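Home | Forums | Woodworking | Toys and Small Projects | Members | Log in
Search this forum Keywords Go Advanced search

Finish for a maple board that gets used with painted shape blocks

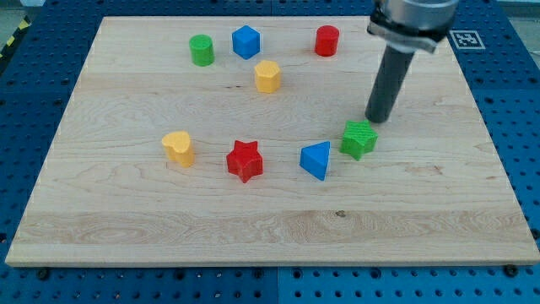
Original post – 22 February 2019

benchdog_66 wrote:

I need some advice on finishing this maple board. It's for a kids' shape set: cylinders, a cube, a hexagon, a star, a heart and so on, in red, yellow, blue and green. The board is the play surface. The blocks get stood up on it, pushed around and put away again.

The board has nothing on it yet. I cut it from a plank I'd been saving and sanded it to 400, which may have been too far. There's a small knot in the darker band of grain toward the front. It's tight and I can't feel it with a fingernail. The left side has some swirly figure I'd like to keep visible.

Two questions.

1. Oil or a water-based film finish? I don't want it to turn orange.
2. Do I need to do anything about the knot?

The blocks were bought already colored, so I don't know what's on them. The box said Hestico and nothing else useful.

----

plainsawn wrote:

Water-based poly, three thin coats, matte. It will stay close to the color you have now. Oil on maple goes yellow and then keeps going.

Leave the knot alone. If it's tight, it's tight.

----

mossy_creek wrote:

I'd go the other way on the finish. Film finishes on a play board scratch, and then you have white lines all over it that you can't fix without sanding the whole thing back. With oil you wipe on a bit more and you're done. I have an oiled maple board from 4 years ago and it is a little warmer than it was, but I wouldn't call it orange.

Also, 400 is too fine for either one. Go back to 220 or it won't take the oil evenly, especially in that figured part.

----

plainsawn wrote:

How many people do you know who re-oil a toy? It'll get done once.

Agree on the grit.

----

tarnlow_shop wrote:

Whatever you choose, do a test on the underside first. Swirly grain can go blotchy with oil. Sometimes it looks good and sometimes it looks like a water stain.

I'd put a drop of thin CA glue on the knot. It takes a minute. I've had small ones loosen up after a dry winter indoors.

What are you doing with the front edge? It looks pretty square and thick. I'd break it with a small roundover if little kids are going to lean on it.

----

benchdog_66 wrote:

Good point on the edge. I was going to leave it straight because I like the look, but I can take the corner off with a block plane and sandpaper. I don't want a full roundover.

I'll go back to 220 tonight and try both finishes on the bottom.

Does anyone know if the color from the blocks will rub off on bare or oiled wood? The red ones worry me most.

----

Krūmiņa wrote:

Wipe a red one with a damp white rag and press hard. If the rag stays clean, you're fine. If it picks up color, then you want a film finish on the board, and I would also think twice about giving the blocks to a child who still chews things.

I had a set years ago where the yellow was fine and the red and the blue both came off. It took a lot of sanding to get the marks out of a pine tray.

----

mossy_creek wrote:

That rag test is the right way to do it. If the red bleeds, I'll give plainsawn the point and say film finish. If it doesn't, I still say oil.

----

plainsawn wrote:

I'll take it.

----

benchdog_66 wrote:

Update. Rag stayed clean on the red, yellow and green. On the blue cube I got a very faint mark the first time and nothing the second, so I think that was dust or loose color from the factory. I wiped all of them down anyway.

Tests on the bottom: the oil did go blotchy in the swirls – not terrible, but I didn't like it. The water-based looks almost like bare wood, maybe a bit flat. I'm going with the water-based. I put a drop of CA on the knot too and sanded it flush.

----

mossy_creek wrote:

Fair enough. Let it cure a couple of weeks before you stand blocks on it overnight. They can stick and leave rings.

----

tarnlow_shop wrote:

Two weeks at least. Cylinders are the worst for it.

----

Related threads
Blotching on figured maple, any fix? (66 replies)
Ilero water-based topcoat, matte or satin?
Storage tray for loose shape blocks
Safe colors for toddler toys (272 replies)
Keeping a solid maple board flat without battens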